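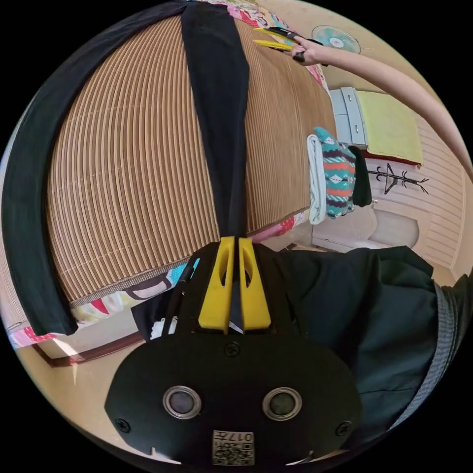 Black fabric beside the bamboo mat, patchwork colors peeking out

Sunday is folding day, and I love it! I do everything on the bed now, right on top of the mat — the slats give you lovely straight lines to follow.

Gray knits are next on my list, now that sweater weather is creeping in.

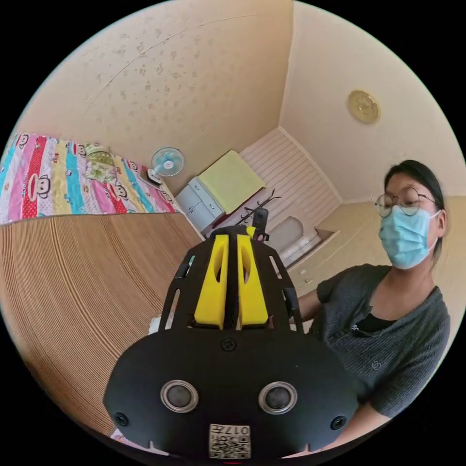

Folding, my favorite

Legs together, smooth from the waistband down, then fold up in thirds. I have 16 pairs (mostly black, I know) and they all fit in one drawer!
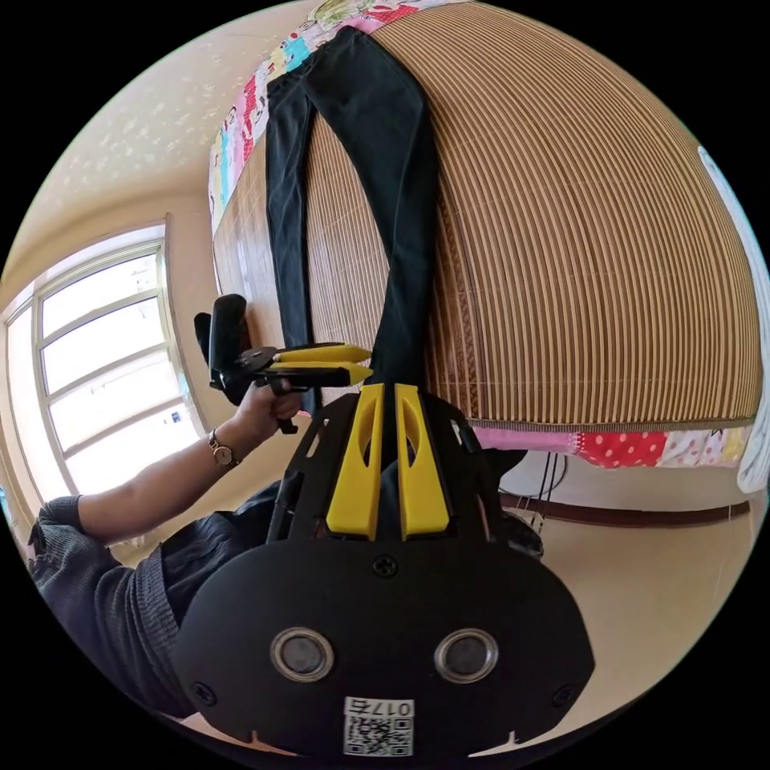

One leg still in a loop

Shirts next week — I can't wait.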